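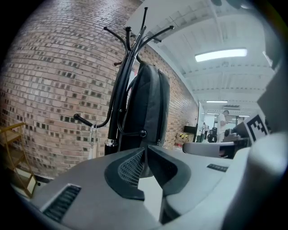

*Slide 1: coat rack, backpack, gripper.*

Leave this up while people find seats. Don't explain it yet.

**Opening (2 min)**

Good afternoon. The title in your program is "Are the Machines Ready to Tidy Up?" The short answer is no, and I have 14 minutes to give you the long one.

Show of hands: who hung up their bag when they got in last night? Who dropped it on a chair? (Wait. Chairs always win.) So the chore I'm discussing is one most of this room has declined to do, and we have two arms and a college education.

**Why a coat rack**

Everybody asks for laundry. Philomena Annan asked for laundry in July, and I said we'd get there after the backpack. She has stopped asking.

A backpack is a rotten object. It has no fixed shape. The strap you need is the one that has folded under. A coat rack is worse in its own way: lots of curved arms, all pointing somewhere different, and a pole in the middle that a strap can wrap around when you'd like it not to.
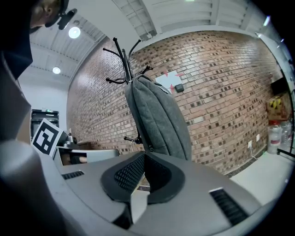 People solve this without looking up from a phone call. They feel the weight shift, they give the strap a little shake, they let go when it feels right. "When it feels right" is a hard line to put in a spec. Kwaku Aidoo tried. His draft ran to 40 pages and ended with the word "gently."

(Pause for laugh. If none, move on, it's after lunch.)

**Where Damine stands**

- Taking hold of a strap: decent, if the strap is facing us.
- Getting it over a hook: some days.
- Knowing it's over the hook: please see me afterward.
- Other people's coats already on the rack: next question.

Yaa Aryee will want me to say that shop-floor work is further along. Fine. A bin on a Sondham line sits where it sat yesterday. Your hallway has never made that promise to anyone.

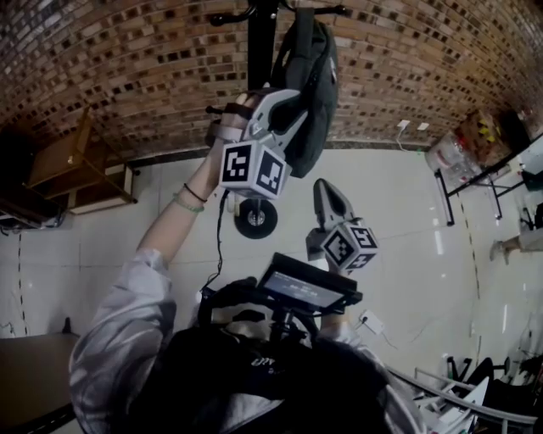

**Skoleo Household Tasks Group** | Sigrun Vik, speaker

So for now the best coat-rack equipment we have is a person's arm with a gripper on the end of it. The hand knows what it's doing and the gripper gets to come along. I find this humbling on Mondays and reassuring the rest of the week.

What we want from it is the boring middle part: the approach, the second try, the small correction that a person makes and can't describe when you ask.

**If they ask "when?"**

Don't give a year. Qian gave a year once and it's still in people's slides. Say that I'd trust a machine with a bag on an empty rack before I'd trust it with a scarf, and I'd trust it with a scarf before I'd let it near my mother's good coat.

Then take questions. Philomena Atinga has the microphone.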